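Nuevas normas de buena práctica para las sesiones de manipulación textil

El Grupo de Trabajo de Normas y Seguridad de Ulura ha aprobado la segunda edición de su guía interna para el registro de tareas domésticas con pinzas manuales instrumentadas. El documento, que entrará en vigor el 17 de agosto, sustituye a las instrucciones provisionales distribuidas en enero y será de aplicación en todos los proyectos de la entidad, incluidos Westine y Kakach.

La guía dedica su apartado 4 a las prendas de punto y a la ropa de cama, materias que hasta ahora se regían por las disposiciones generales sobre objetos blandos. Según expone Silvia Štěpánek, coordinadora del grupo, las consultas recibidas de los equipos de campo aconsejaban un tratamiento separado. «El punto grueso se engancha, se estira y cede de un modo que no admite las mismas tolerancias que una caja o un vaso», señala en la nota de presentación.

Con carácter general, la prenda deberá extenderse por completo sobre una superficie estable antes de iniciar el registro, con las mangas separadas del cuerpo. Los dedos de la pinza se aproximarán con la apertura suficiente para no arrastrar el tejido, y el cierre se efectuará sobre el dobladillo o sobre una costura. Queda excluido el agarre por puntos sueltos o hilos salidos.
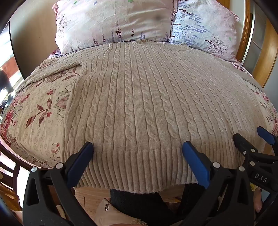 Las sesiones en domicilios particulares quedan sujetas, además, a requisitos propios. El operador obtendrá el consentimiento escrito de los residentes, retirará de la zona de trabajo los documentos y retratos familiares y se abstendrá de abrir armarios o cajones no previstos en la ficha de la tarea. Cuando intervengan dos personas en una misma habitación, se acordará de antemano quién inicia el movimiento y quién puede detenerlo – la orden de parada corresponderá siempre a ambas.

En materia de mantenimiento, se establece una revisión de pivotes, tornillos y almohadillas cada 48 horas de uso. Las almohadillas con bordes levantados o restos de fibra se limpiarán o sustituirán antes de la siguiente sesión, y la actuación se anotará en el formulario 602. Los equipos conservarán dichos formularios hasta el cierre del proyecto.

La guía incorpora también un anexo sobre iluminación, redactado por Sylvie Lévesque. En él se recomienda evitar el contraluz directo de las ventanas y anotar las condiciones de luz en la ficha, sin alterar de forma innecesaria la disposición habitual de la vivienda.

Los responsables de equipo disponen de siete días, a partir de la entrada en vigor, para confirmar por escrito que su personal ha leído el documento. Las observaciones al texto pueden remitirse a la secretaría del grupo, indicando el apartado al que se refieren.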